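How to Put Up Pegboard in a Closet or Laundry Nook

Pegboard is cheap and you can rearrange it whenever you like. Most trouble with it comes from mounting it flat on the wall, which leaves no room behind the holes for the hooks. Plan on one afternoon for a small closet.

What you need

Pegboard panels
1x2 furring strips
Drywall screws for the strips, plus shorter screws with washers for the board
Level, stud finder, tape measure, drill
Fine-tooth saw or jigsaw
Hooks, and a basket or two

Step 1. Measure and mark

Measure the wall at the top, middle and bottom. Closet walls are seldom square, so use the smallest of the three numbers and cut the panel a little under it. Find the studs and mark them with painter's tape. In our laundry nook the studs did not line up with anything useful, and I had to shift the whole layout over to the left.

Step 2. Cut the panel

Lay the panel face up for a hand saw, or face down for a jigsaw. Support both sides of the cut or the corner will snap when you get near the end. Try to cut between rows of holes. Sand the edge lightly.

Step 3. Paint or cover it

Do this before hanging. A foam roller with very little paint keeps the holes open. Two thin coats are better than one thick one. If you use patterned adhesive vinyl, smooth it down from the center and then open the holes from the front with an awl. My neighbor Hülya Akgül did three panels this way and her advice was to open only the holes you plan to use.

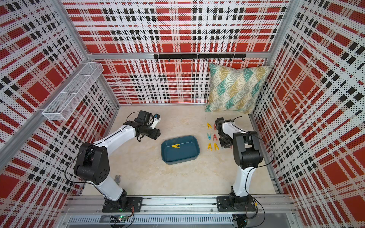 Step 4. Put up the furring strips

Screw one strip across the top, one across the bottom, and one in the middle for anything taller than 3 feet. Every strip should hit at least two studs. Check each one with the level before driving the last screw.

Step 5. Hang the board

Rest the bottom edge on a scrap of wood so your hands are free. Start with the top corners and work down. Use a washer under every screw head and stop when it is snug – hardboard dents easily.

Step 6. Load it

Heavy things go low and close to a strip. Keep brooms and mops on the side nearest the door. If hooks pull out every time you lift something off, add the small plastic clips that hold them to the board.

Check the screws after 20 days or so of use and tighten any that have worked loose.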